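## 4. Setting Up the Camera and Test Blocks

Do this section after the Gakix arm is bolted down and homed. The arm should be parked and its motor supply switched off.

1. Cover the bench with the light green cloth. Pull it toward you until the larger wrinkles are gone, then clamp the front edge.
2. Hang the darker green cloth behind the bench. Folds in this one do not affect detection.
3. Fix the camera to its bracket, 475 mm from the center mark. Tighten both screws.
4. Set one lamp high on the right. Turn off any other lamp that points at the bench.
5. Put the first block near the center mark and the second farther back and to the right.
6. Open Zostus, choose **Live View**, and set exposure to 19.

**Caution:** Keep the arm parked until Section 5 is finished. It will move to any block it detects once the motor supply is on.

7. Compare your view with Figure 4.
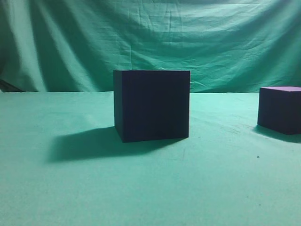
*Figure 4. Dark blocks on the light cloth, with shadows falling to the left.*

**Note:** Small specks on the cloth can be left alone. Zostus ignores any shape under 50 pixels.

8. If the outline in Live View takes in the shadow as well as the block, raise **Shadow Cutoff** one step at a time. Do not go past 7.
9. Save the settings as `bench_default`.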